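Journals > Household Studies > Articles > Section 3

3. Fruit storage and waste in rented flats

3.1 Setting

The survey covered 300 households in Fondis and Skirnmont, visited in February. Each kept a diary of fruit bought, eaten and thrown away over 12 days. Flats with a separate larder were left out, as were those where meals were shared with neighbours.

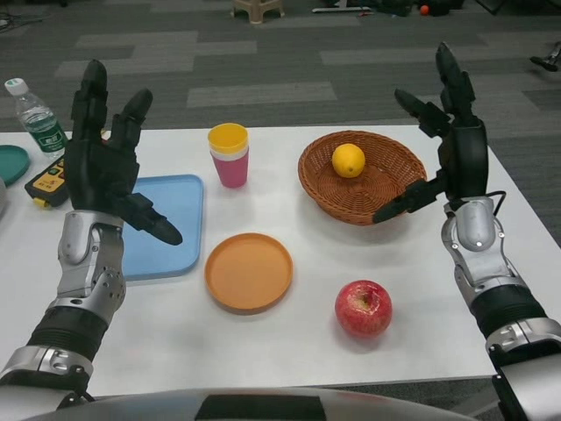
Storage habits varied more than shopping habits. Most households in Fondis used a bowl or basket in the open, and refrigerated only soft fruit. Citrus often had the container to itself, like the lemon in the wicker basket, with apples left on the bare tabletop beside it. Diaries seldom recorded this as a choice – fruit was put down wherever there was room.

3.2 Recording

Entries were made by item and not by weight. In all, 995 entries were usable. Those giving no reason for disposal were kept in the totals but dropped from Table 2.

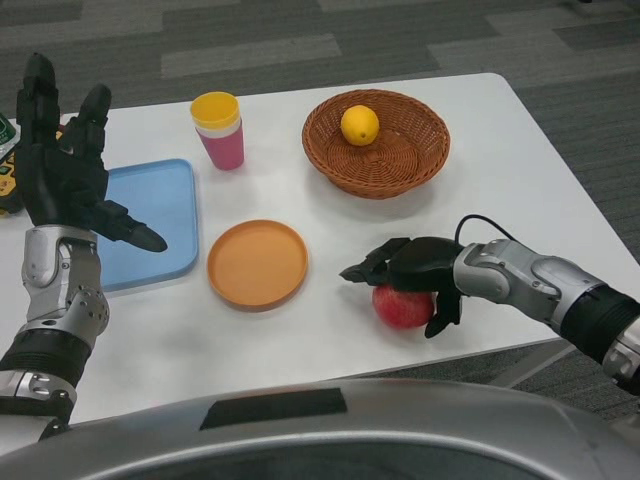
Figure 1. White table with light blue tray.

Reasons for disposal were grouped as mould, bruising, drying out and other. Bruising was the hardest to code, as some households cut away the damaged part and ate the rest.
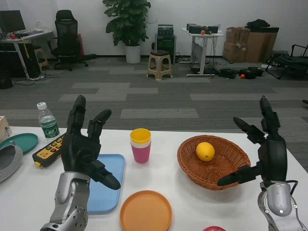 Partly eaten fruit was therefore entered as eaten if more than half had been used. The same rule was applied in the earlier Wendero survey, which allows a limited comparison between the two.

Apples made up the largest share of waste in both towns. Lemons were thrown away less often, but were kept far longer first.
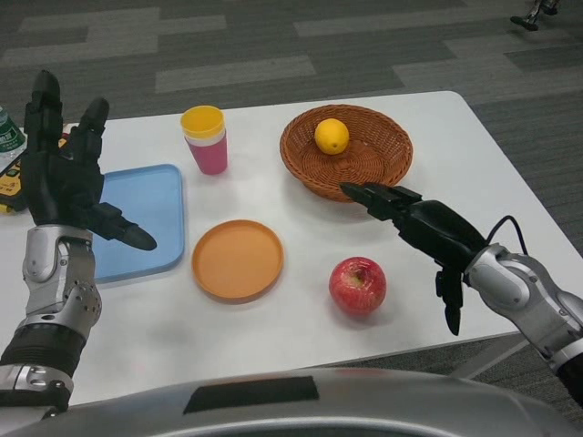

3.3 Limits of the diary method

Households may have under-reported waste towards the end of the period, when entries became shorter.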